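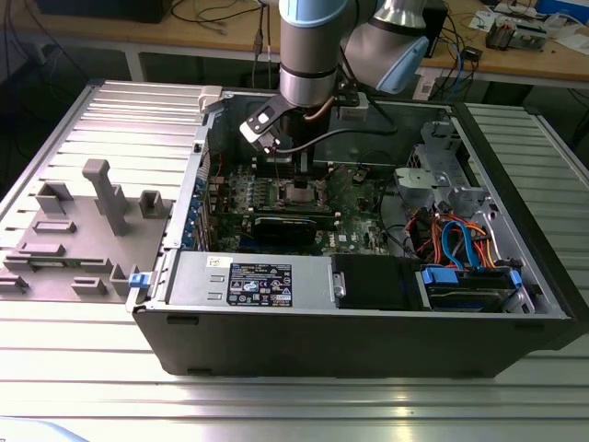 Monday, Drorley workshop. Noltis tuning box on the Ollness estate, first dyno session. Pfeiffer's leaflet promises 194 hp from the diesel and I don't believe it yet. Their own chart starts at a suspiciously low baseline. Want the wiring sorted before any more pulls: the plug-in loom rubs on the bracket. A thick cable needs slack to loop back on itself, like the black one on the arm's wrist, and theirs is stretched tight.

Finn Kröger did 4 pulls in fourth. Two agree, two don't. He blames intake temperature, I blame the box. Fuel trims look odd below 900 rpm, and the idle hunts when the air con cuts in.

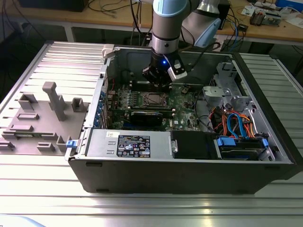

Arm over the open tower, gripper above the board.

Pfeiffer also wants the stiffer springs fitted, 12 mm lower. Can't see what that has to do with power. Leave them in the carton until the standard car has a proper baseline.

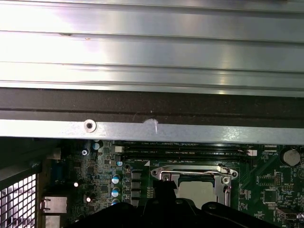
Does the box alter boost or only fuelling? Only fuelling, going by the logs so far; requested boost matches standard on every pull.

Repeat with box unplugged, same tyres, same strap tension.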